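A Morning Among the Tables at Brevthorpe

We had been promising ourselves a trip out to the Brevthorpe open day for years, and this August we finally packed a thermos, filled the tank and went. It's a longer drive than the map lets on (the last stretch follows the creek, and you will get stuck behind a hay wagon, so leave early!), but we pulled into the gravel lot a little after nine and there was still plenty of parking under the trees.

If you don't know Brevthorpe, it's a furniture shop in an old feed mill, and they make tables. They'll do you a bench if you ask nicely, and there was a bookcase by the front office that I would happily have taken home, but tables are what the place is about. Huệ Ông met our group at the door with name stickers and a tray of almond cookies, and then took us straight through to the lumber racks, where it smells wonderful and where I could have stayed until lunch.

She had us look at board ends first. I've owned wooden furniture all my life and never once thought about how the board was cut out of the tree, but she drew it for us in pencil on a scrap, and after that I saw it everywhere. Cut one way and you get lines that run along more or less side by side. Cut it another way and you get those big sweeping arches, one stacked inside the next, like the lines on a hiking map. People in the trade call them cathedrals, and I can see why.

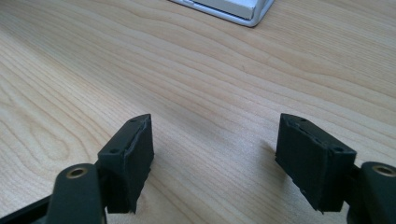 The pale tops were my favorites, I have to say. My husband leans toward walnut and always has, and we've had a dark dining table for as long as we've had a dining room, but there's something so easy and cheerful about light wood with that honey-brown figure running through it. You want to put your hand flat on it. Everybody in the group did, sooner or later, and Huệ said that was fine as long as we had finished our cookies.

From there we crossed the yard to the finishing side, which is Crisóforo Carrillo's territory. He has been with the shop for 6 years and came to it from boat repair, and he talked about sanding the way my brother talks about barbecue. He told us to crouch until our eyes were nearly level with a tabletop and look toward a lamp, and the shine tells you what your fingers missed. I tried it on our kitchen table when we got home and rather wish I hadn't.

Somebody asked him about water rings, of course, and that turned into a good twenty minutes on coasters, hot dishes and what a lemon can do to a nice surface. His advice for everyday wiping was a soft cloth, barely damp, going along with the grain, and a dry one after it.

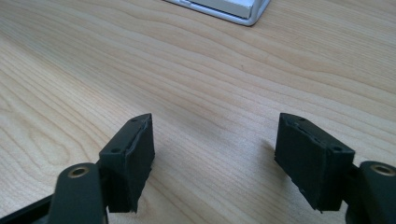 Cleltdale Rambler, No. 254

After the finishing room there was coffee in the loft and a little sale of offcuts, which I had been told about and had brought cash for. I came away with 5 pieces, all of them pale, one with an arch on it so pretty that I plan to leave it just as it is and stand it on the windowsill. The rest will be cutting boards if my husband ever clears off his workbench. The full-sized tables are another matter. The one I liked best, a plain four-legged model they call the Branora, was marked at $1,060, and we walked around it twice and then went and had another coffee.

We ate our sandwiches down by the creek and were home before three. The open day runs until noon, the loft stairs are steep with no rail on the left, and the cookies go fast.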